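Why I fell for growing strawberries in gutters

I planted my first strawberry in a length of old rain gutter four years ago, mostly because the gutter was lying there and I had a plant left over. Now I have 32 feet of gutter hanging on the south side of the shed and I can't stop telling people about it, so you get to hear it too!

Our yard in Fitton is mostly clay. I tried strawberries in the ground for two summers and the slugs ate better than we did. Up in a gutter the fruit hangs over the side, the air moves around it, and I can pick standing up with a cup of coffee in my other hand (my back is very grateful). I check them around seven in the morning, before the birds get organized.

You need drainage, lots of it. I drill a hole every four inches along the bottom and lay a strip of old window screen over the holes so the soil stays put. My first gutter had three holes in the whole thing and after one big storm it was a bathtub. Those plants rotted from the crown down and I was so mad at myself.
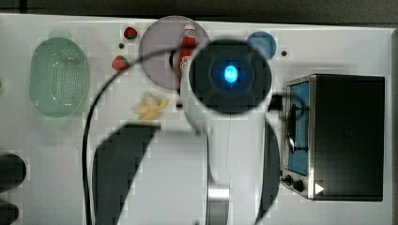 Soil matters more than I expected, too. A gutter holds so little of it that whatever you put in has to work hard. I use potting mix with plenty of compost and a couple of handfuls of perlite per bucket. It dries out fast, so in July I water twice a day, and if we go away I run a drip line off a cheap timer. The drip line was the best 23 dollars I spent on this whole project.

As for plants, go for day-neutral types if you can find them. June bearers give you one glorious rush and then they're done, and in a gutter that feels like a long wait for two weeks of fruit. Mine are a mix from the nursery over in Florcombe, and they gave us berries from late May until almost the end of October last year. Little ones by the end, but so sweet!

Oh, and pinch the runners. I know it feels mean. I let them all go the first year and ended up with a jungle and hardly any berries, so now I keep a few for new plants and snip the rest.

In November I take the gutters down, set them on the ground against the shed wall and bury them in straw. Roots in a hanging gutter freeze solid here, and I lost a whole row that way my second winter.

Next up is a third row along the fence, if I can work out brackets that don't sag. I'm thinking wood blocks and longer screws. If you've hung gutters on a chain link fence, please tell me how you did it!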